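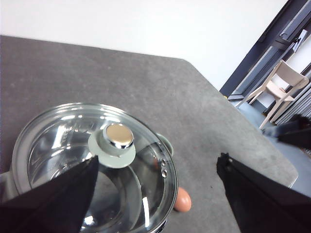 The Gallent program at Histden collects demonstrations of ordinary kitchen work, and its library now holds 2,520 of them. Each one records a person guiding a two-fingered gripper through a short task while a small camera at the wrist takes in the same view the learning system will later receive. Cookware makes up a large share. A clear glass lid over a polished steel pot throws bright reflections around its rim, and a single brown egg beside the pot calls for a much lighter grip than the knob above it.

Staff record 80 demonstrations in a full session. Reviewers at Liang, the program's partner, then check every recording and set aside those with missing data; 215 were withdrawn in June. A further 40 household tasks are planned under the next phase, known as Gident.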